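List home | Threads | Authors | Search | Log in

Subject: Re: Resting the water overnight (was: Alladano black, the new batch)
Date: 29th March

Quoting the whole thing, as the archive has been dropping the earlier messages in this thread.

> I've been drinking the Alladano black for years and I could never get
> it to taste the way it does in their shop at Ristmont. Then I read the
> leaflet that comes with the Paiva jug. You fill the jug at night, leave
> it on the counter with the lid off, and by morning the water has
> "settled." I tried it and the difference was night and day. Softer,
> rounder, no scum on top, and the second cup was as good as the first.
>
> The leaflet says tea houses have rested their water since 1801, so this
> is hardly a new idea. They must have known something. I'd also say the
> jug itself matters, since I tried it with a plain glass pitcher and it
> wasn't the same. It's $60 and I think it's worth it if you drink tea
> every day.
>
> My husband says he can't tell, but he takes sugar. Has anyone else on
> the list had this result? And does anyone know how long the water keeps
> once it's settled? I've been throwing out what's left at lunchtime.

I'm going to be the wet blanket again. I do this every time a gadget comes up and I know it's tiresome, but there are several separate claims in that message and they deserve to be pulled apart before anyone spends $60.

First, the chlorine part. This one has something to it. If your town treats its water with plain chlorine, and you leave it out overnight in a wide container, a fair amount of the chlorine will go off into the air. If you are sensitive to the smell you may well notice. But you are about to boil the water, and boiling drives it off too, a lot faster. So the night on the counter is doing a job that the kettle was going to do anyway. And many towns have switched to chloramine, which hangs on much longer and won't care that you left the lid off. I phoned the water office in Tratstead in January and they told me we're on chloramine here. Ristmont I don't know. It would be worth finding out before crediting the jug with anything.

Second, the scum. The film on top of black tea comes from hard water, from the calcium and bicarbonate in it reacting with stuff in the leaf where it meets the air. Letting water stand at room temperature doesn't soften it. Where would the calcium go? If you saw no scum that morning, I'd ask what else was different. Did you descale the kettle? Was it a stronger brew? Had you used a squeeze of lemon? Acid clears the film right away. Was it the new batch from Alladano, which others in this thread have already said is a different leaf size? I'm not saying you didn't see what you saw. I just don't think the jug can have done it.

Third, "since 1801." I have tried to run this down and got nowhere. The leaflet doesn't say which tea house or which town. I looked through the old household books I have access to (not a great number, and mostly reprints) and what they say about standing water has to do with mud. You let the bucket stand so the dirt would sink, then you ladled from the top. Sensible if your water came out of a river. It's no help at all with water that comes out of the faucet clear. If somebody on the list has a real source for that date I'll take it all back, but I'd like a page number. A date with no name attached to it makes me more suspicious than no date at all.

Fourth, the jug against the glass pitcher. This is where I really dig my heels in. You knew which was which when you poured! I would have known too, and I'd have tasted the difference too, I'm fairly sure of it. I once spent a whole winter believing in a certain brand of strainer.

So I did the dull thing and ran a test at home. I borrowed a Paiva jug from a neighbor who was happy to have it off her counter. I filled the jug and a plain saucepan from the same faucet at bedtime and left both uncovered. In the morning I drew a third lot fresh. Same leaf (Alladano black, the older batch, weighed out), same kettle, emptied and rinsed in between, same steeping time, same kind of mug. My sister poured while I stood in the hall, and she wrote down the order and kept it to herself. Then she brought them out one at a time. 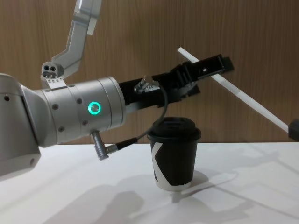

Cup on the table

I could not pick the jug. I did worse than that, I was certain I had picked it and what I had was the fresh water. We swapped over and my sister couldn't pick it either, though she did say one cup was "flatter" and when we looked at the list it was the one we'd poured last, from a kettle that had boiled and sat for a while. We tried again the next day, with the same sort of mess for a result.

Now, what this doesn't show. We're two people in one kitchen with one kind of water. Neither of us has a trained palate, and a house on plain chlorine and soft water might come out differently. I would not hang anything on it except this: if the difference was really night and day I'd expect at least one of us to stumble onto it. A tiny difference could easily have slipped past. But a tiny difference isn't what the leaflet is selling.

The leaflet also says the jug is good for "1000 restings" and then should be replaced. Of what, exactly, is it running out? There is no filter in it. There's no cartridge or powder or anything you could point to. I turned my neighbor's upside down looking for one. It's a glazed pot with a wide mouth. I can understand why a filter wears out. I can't understand how a pot would, and I suspect the only thing that wears out is the customer's patience. I wrote to Paiva and asked, politely, what changes between the first resting and the last. They sent me a form reply thanking me for my interest and the same leaflet as an attachment.

If you want a real change in the cup and your water is hard, there are cheap ways to check whether it's the water before buying anything:

- Get a gallon of low-mineral bottled water from the supermarket and make one pot with it. If you don't care for that any better, water isn't your problem.
- Mix it half and half with your faucet water and try again. Water with nothing in it at all makes a dull, thin cup, to my taste anyway.
- Descale the kettle. White vinegar, leave it 15 minutes, rinse it until you can't smell it, then boil a kettleful and throw that away.
- Weigh the leaf for a week. I was off by a lot when I started, and in both directions depending on how awake I was.

As for the shop at Ristmont, I'd look at the ordinary things. They use more leaf than most of us do at home, and they warm the pot. They also serve it when you've just come in from outside and sat down, which I think does more for a cup of tea than any vessel ever fired. I don't know how you'd bring that home.

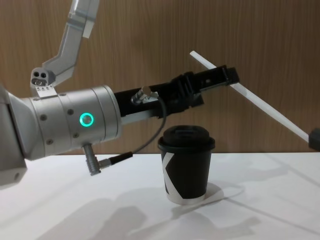 Somebody wrote to me off list with one more, and it's a fair thing to ask here: does boiling the same water twice spoil the tea?

For black tea I've never been able to taste it when I didn't know which cup was which, and the usual story about the oxygen being boiled out applies to the first boil just as much as the second. What you do get, if you keep topping up and reboiling all day in a hard water town, is more scale in the kettle and bits of it in the cup.

On how long the water keeps. It's treated faucet water standing uncovered in a kitchen. I wouldn't keep it past the day. Once the chlorine is gone (if it does go) there's nothing left in there holding things back, so throwing it out at lunchtime seems right to me. Put it on a houseplant. And wash the jug properly, with soap, whatever the leaflet says about soap "closing" the glaze. I have no idea what that is supposed to mean and I doubt that the person who wrote it did.

I will say one thing for your husband: the sugar is no reason to throw out his vote. He couldn't tell, and he didn't care how it came out, and I'd rather have him as a taster than me. Put the mugs in front of him without saying a word and see. If he picks the jug every time, for a week, write back and I'll eat this message.

I'd be glad to hear from anybody who has tried it without knowing which was which. Reports along the lines of "I bought it and I love it" I'm afraid I will go on grumbling at. Please put the town in your message and whether the water's hard or soft, or the next person can't do much with it.

The older Alladano batch, by the way, is still on the shelf at the Tratstead grocery if anyone wants it for comparing. The label has the darker green band. They had it marked down last time I was in, and I did not tell them why I was buying so much.

Contact the list owner | Copyright remains with the authors of individual messages | Back to top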